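Este site usa cookies para melhorar a sua navegação. Aceitar Recusar Definições

Pesquisar nesta página... Ir

Oficina de Manipulação Robótica - Folha de apoio 4
Tarefa do cesto de vapor (equipa Orden)

Olá outra vez! Escrevo esta folha um bocado à pressa, porque na quinta-feira ficámos a discutir dedos de pinça até nos porem fora da sala e não cheguei a dar metade do que tinha preparado. Fica aqui o que faltou, mais as dúvidas que me foram mandando (respondi a quase todas, as outras ficam para a aula).

Recordo a tarefa: dois cestos de bambu abertos, um pãozinho em cada um, uma tampa. O braço tem de passar um pãozinho de um cesto para o outro, pegar na tampa e fechar. Parece coisa de criança, eu sei. A equipa Orden fez 30 tentativas na semana passada e vai contar-vos como correu, com as notas todas, incluindo as que metem vergonha (as minhas preferidas).

1. O que a câmara do punho vê antes de começar

Antes de qualquer movimento, olhem para a vista do punho e perguntem-se o que é que o vosso programa consegue separar só pela cor. Os aros amarelos contra a mesa cinzento-escura são um presente, aproveitem! Já o pão branco em cima do papel branco translúcido é o contrário, e foi aí que quase todos os grupos se espalharam no primeiro dia. As pregas em espiral ajudam alguma coisa, se a luz não for demasiado uniforme.

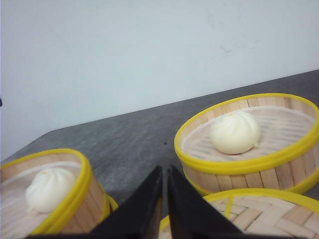 2. Escolher a ordem dos movimentos

Eu começo sempre pelo pão e deixo a tampa para o fim. Houve quem quisesse fazer ao contrário, para "arrumar" a tampa primeiro, e não digo que não - mas depois têm de me mostrar o plano no papel, com a altura de segurança em cada troço. A altura que usamos na aula é de 350 milímetros acima da mesa para os deslocamentos longos. Nos curtos, cada equipa decide.

Passos mínimos que quero ver no relatório:

- posição de repouso
- aproximação ao pão, com a pinça aberta
- fecho lento (o pão é mole, tenham dó dele)
- subida, deslocamento, descida, abertura
- aproximação à tampa pelo aro
- colocação da tampa

Se juntarem dois passos num só, escrevam que juntaram. Passei uma noite inteira a tentar perceber um relatório em que a "descida" incluía tudo e mais alguma coisa.

3. Imagens tremidas e o que fazer com elas

O conjunto de treino da turma vai em 691 imagens e uma boa parte tem arrasto de movimento. A tentação é deitá-las todas fora. Não façam isso sem pensar! Se o modelo só vir imagens paradas, na hora de mexer o braço fica perdido. O que eu peço é que as separem numa pasta própria e treinem duas vezes, com e sem, e comparem.

Reparem no que sobrevive ao borrão: o arco amarelo continua lá, bem saturado, e o padrão claro vira uns retângulos moles em que já não se apanha nenhum canto. Por isso é que insisto tanto em usar a curva do aro para estimar a posição - um ajuste de elipse aguenta muito melhor do que procurar cantos no padrão. A textura da mesa, essa, esqueçam-na como referência quando o braço vai em andamento.
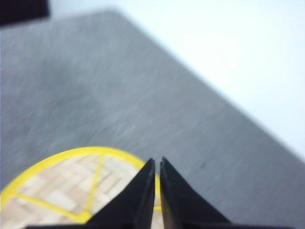
Uma aluna contrapôs que o ajuste de elipse lhe falhava sempre que os dedos tapavam parte do aro, e tem razão, acontece. A minha sugestão é mascarar os dedos (na vista do punho a zona deles muda pouco, só com a abertura) e ajustar com o arco que sobrar. Com um arco curto demais o resultado fica instável, e nesse caso mais vale guardar a última estimativa boa.

4. Para entregar

Relatório até 18 páginas, anexos à parte. Quem vai à mostra de Cloltham pode entregar uma semana depois, mas avisem-me! O grupo Nomcombe ainda me deve o diagrama da folha 3 (não me esqueci). O código vai para a pasta Tan, como de costume, com o nome da equipa no ficheiro.

Ah, e tragam os vossos cadernos.

Comentários (3)

ritinha_m
A máscara dos dedos pode ser fixa ou temos de a mudar conforme a abertura?

joaquim77
No nosso grupo fizemos três máscaras, fechada, meio e aberta, e chegou bem.

Orden_equipa
As notas das 30 tentativas já estão na pasta. A 12 está repetida, ignorem a segunda.

Receba as próximas folhas por e-mail. Subscrever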